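Uvton Breakfast: bimanual tong-use episodes

README, release 2

Contents

Uvton Breakfast holds 433 teleoperated episodes of a two-arm setup moving bread from a serving tray to a plate with tongs. It was collected to test one question: does a policy learn tool use better when the grasp on the tool is part of the episode, or when the tool is already in the gripper at the start? Both kinds are included and marked in the start_state field.

The place setting stays on the table throughout an episode. Trays, plates and placemats differ between sessions. Many of them are printed, and we kept those in on purpose, as our earlier set used only plain tableware and policies trained on it did poorly on patterned surfaces.

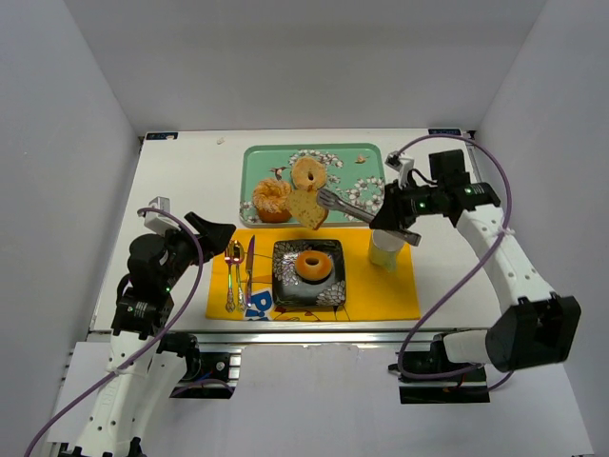

Elīna Kairys and Syahrul Sutanto
Gurkalness Lab | Updated 4/1/18

The tongs are gripped near the middle of their length, with the slotted head toward the bread. Slices are harder than bagels. A slice that hangs over the rim of the tray can tip when the head touches it, and the policy has to follow it.

Splits

Train, validation and test are split by session. The test split has 42 episodes, with 4 tableware sets that do not appear in training.

Result so far

The Mockus baseline did better with the full-grasp episodes than with the tool-in-hand ones. Most failures were slips during the lift. We have not tested the gap with a second pair of tongs.

Known problems

Shiny cutlery throws colored reflections that upset the depth estimates. Episodes from October have no gripper force values.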